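Notebook, bench two, August
Stemware set, second long session
H. Ostrowski

Coffee first, then the stemware. I'd promised myself I would write this one up the same evening instead of three days later from memory, and it is now twenty to seven and I'm still at the bench, so let's call that a promise kept.

The plan for the day was more examples of picking up wine glasses for the Nelleo policy, the one we hope will eventually load the holder without anybody's hand hovering near the stop button. Our last batch was fine as far as it went, but I went back through it at lunch and it was all very polite: glasses set well apart, feet toward the arm, plenty of room for the fingers to come in. Kitchens are never like that! So I spent most of the day making tangles. The chrome spiral holder stays on the slab, and then I lay the plastic glasses down next to it and across one another, with the clear flutes over the top so that stems cross and the rims get hard to tell apart.
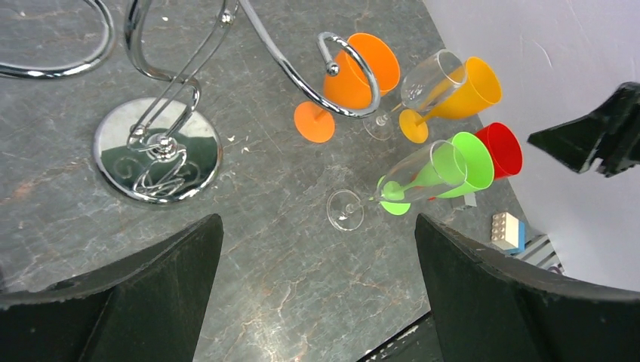 I recorded 68 episodes and threw out 19 of them, which sounds like a lot when I write it down but I would much rather be fussy now than argue with the loss curves later. Most of the ones I tossed were my own fault. I get impatient on the leader arm and close the fingers before I've really lined up, and then I nudge and nudge until it goes, and that is a terrible habit to teach anybody, machine or otherwise. If you take over this bench while I'm away, please do stop and start over when you feel yourself nudging. Throwing out an episode costs a minute. I kept 13 where the first try missed and I backed off cleanly and came in again, and those are tagged "recover" so you can leave them out of training if you want to compare.

On the clear pieces: I have a soft spot for them and I know they're a pain. From the wrist view a flute lying over a colored glass mostly looks like the colored glass with some shine on it, and the slab doesn't help, with all those veins running every which way. I thought about swapping in the plain mat (it's rolled up behind the Jondia cabinet, in case anyone has been hunting for it) and decided against it. Andley's people will have whatever counter they have, and I'd like the model to meet a busy one early. Happy to be talked out of this, but bring doughnuts.

Grips. I've been trying to split the work between taking a glass by the stem and taking it by the rim of the bowl, and to say in the episode note which one I meant before I start moving. The rim is the friendlier one when the glass is bottom up, and it leaves the foot free at the top where you can see what it's doing. What I'd like to know is how much squeeze the bowl really wants. I've left the force limit where Bugti's sheet puts it and have been closing slowly, watching the wall of the bowl as I go.
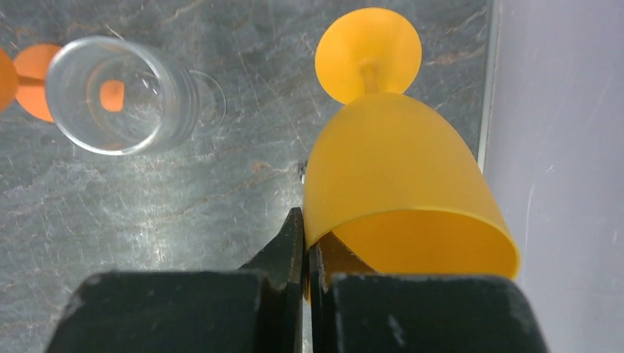

I do think we should write down the labels properly before they drift any further. At the moment I have "rim," "lip" and "bowl edge" in my notes and they all mean the same thing, and I'm the only person who has been typing them. I'll fix today's set to say "rim" throughout. The older ones can wait until I have a slow afternoon, if such a thing still exists.

Left to do: copy the kept episodes over to the shared drive, wipe down the flutes (my fingerprints are all over everything), and run the short training overnight on this batch alone, so there's something to look at with breakfast. Tomorrow I want to start with the cups mixed in from the very first episode, and shorter sittings, with a proper break between them. My wrist is sore.

Recent entries
Stemware set, first session
Cup nesting, second try
Leader arm: sticky trigger, cleaned
Labels we agreed on (needs updating)
Bench two lighting notes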